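Tastska aplaza el modo clasificatorio de Setis y pide cautela con el parche de julio

El estudio publica los cambios de equilibrio y admite dudas sobre su alcance 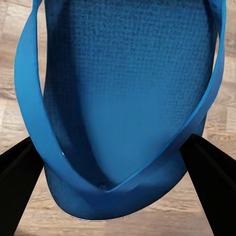 Qué cambia en el parche

Preltasholm. Tastska ha detallado hoy las modificaciones que llegarán en julio a Setis, su juego de combate por equipos. La lista afecta a 79 habilidades. El estudio prefiere no hablar de reequilibrio definitivo: los dos parches anteriores se anunciaron así y ninguno lo fue.

El cambio más visible recae en Gentile, el personaje de apoyo que domina las partidas de nivel alto desde la primavera. Su escudo pasa a absorber 200 puntos menos y su recarga se alarga cuatro segundos. Las pruebas internas apuntan a una bajada en su porcentaje de victorias, pero se hicieron con bots y con un grupo reducido de jugadores, y Tastska no da por hecho que el resultado se repita en los servidores públicos.

Modo clasificatorio

La nueva temporada clasificatoria, prevista para el mismo parche, queda aplazada sin fecha. El sistema de emparejamiento sigue juntando a principiantes con veteranos en horas de poca actividad, y el estudio no quiere repartir rangos con una herramienta en la que todavía no confía.

Servidor de pruebas

El servidor de pruebas abrirá el viernes con 2000 plazas. Las inscripciones se hacen desde el cliente del juego, en la pestaña Comunidad. Participar no da recompensas: en la edición anterior, muchos inscritos entraron a recoger el aspecto de regalo y no jugaron una sola partida.

Las notas completas del parche pueden consultarse en la web de Setis. Las cifras podrían variar antes del lanzamiento.

Contacto de prensa: departamento de comunicación de Tastska, Preltasholm.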